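Terkden Table Arm Hire: Frequently Asked Questions

2 May 2022 is not used on this form; see the issue line.
Issued May 2, 2022
By Ferdinand Wallner, Customer Services

Search this site Go

What does the hire service include?

Terkden supplies one arm with its gripper, the Troltis control software and two days of training at the customer's premises. The hire charge is £400 per week. A deposit of £300 is payable on booking.

What objects may be used?

Customers are asked to provide their own. Small household items such as cups, bowls, cutlery and cloths are suitable for most trials.

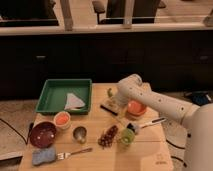
Glass and sharp knives are excluded under the terms of hire. Fresh food is permitted, but the gripper must be wiped clean at the end of each day.

Is a special table required?

No. Any level, steady table may be used, provided that the arm can reach all of the items placed on it. 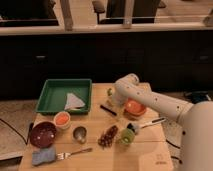
The arm over a table set with cups, bowls, a green tray and grapes.

May the hire period be extended?

Yes. Requests should reach the Faulkner office two working days before the hire ends. No extensions are available in July.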